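Search articles Search Go

The Slow Work of Teaching a Hand

By Canan Soylu
7 Jul 2024
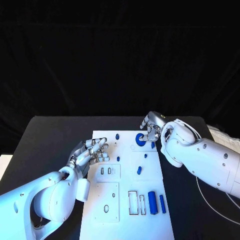
The right hand at the blue disk on the task board, with the left hand held clear.

The task board at Drerkonetti has blue pegs, slots and a round disk, and it has taken up most of the team's year. The company wants a two-armed robot that can do small assembly jobs. To get there it needs examples, and the examples come from people.

An operator moves both arms remotely through one task at a time. Every joint position is recorded along with the video. When the task is done, the operator marks the recording as good or bad, the board is reset, and the next one begins. A shift produces 20 usable recordings if nothing goes wrong. The group had 219 on file when I visited, all for tasks on this board.

The bad ones are kept too, in a separate folder. A dropped peg is labeled as a dropped peg. A stretch where the operator stopped to think gets its own label, since an early model learned to stop in the same places.

Most of the arguments in the lab are about variety. If the board always sits in the same spot, the model learns the spot. So operators shift it between recordings and change the order of tasks. They also trade seats every two hours, because each person has a style. One reaches in from the side and another comes straight down, and the training set needs both.

The software that sorts the recordings is called Burden. It was written in-house and it is slow. A replacement is due in September, along with a second board from Brusico, a parts supplier, that will have smaller pegs and tighter slots.

Until then the work is more of the same: reset, record, label.

Contact the editors | © 2024 Beltrán Magazine | Back to top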